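Subject: Re: [practice-wg] Draft 4, section on overhead tethers in domestic test rooms
Date: 27th March

On the Pleststead comment, quoted in full because the archive split the thread:

> The draft says a legged robot "shall be attached to an overhead tether
> whenever it is powered." We read this as covering standing and walking.
> Our units spend much of the session kneeling or squatting to handle
> objects at floor level. In that posture the fall height is small and
> the strap is mostly a snag hazard for the arms. We propose limiting
> the clause to upright operation. We also ask that the cable rule be
> moved to an annex, as it does not concern falls.

I don't support the first change. A kneeling robot has to get down and get up again, and both transitions happen under power. In the Workonar incident log, 181 entries are marked as loss of balance, and 43 of those fall within a posture transition. If the strap comes off for floor work, someone has to walk up to a powered machine to put it back on, which the clause on approach distance already forbids.

The snag concern is fair, but it is a matter of strap length and anchor position. Samier runs its bedroom setup with the strap attached at the top of the body and led straight up, so that it stays behind the arm when the robot reaches forward and down.

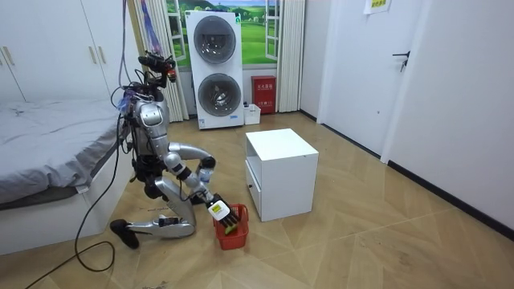 Suggested wording for the clause:

"The tether shall remain attached in all powered postures, including kneeling. Slack shall be set for the lowest posture in the task and checked again at full standing height before the first run. Where one setting cannot serve both, an adjustable hoist shall be used."

The last sentence is new. Rüegg asked for it on the previous draft and it was dropped by mistake when the sections were renumbered.

On the cable rule, I would keep it in the main text. A trailing cable on the floor is a trip hazard for the operator and can get under a foot or knee as the robot rises. What I would change is the word "secured," which two sites have read as taped down over the whole length. That is not workable if the robot turns. Try "routed to the side away from the working arm, with no loop in the path of the feet or knees during a change of posture."

Still open: whether furniture edges inside the fall radius need padding. The draft is silent on beds and low cabinets. My preference is to require a marked radius first and leave padding to the site risk assessment.

Please send objections to the list as replacement text, with the clause number in the subject line. I will merge whatever has arrived before the end of March.

Editor, practice-wg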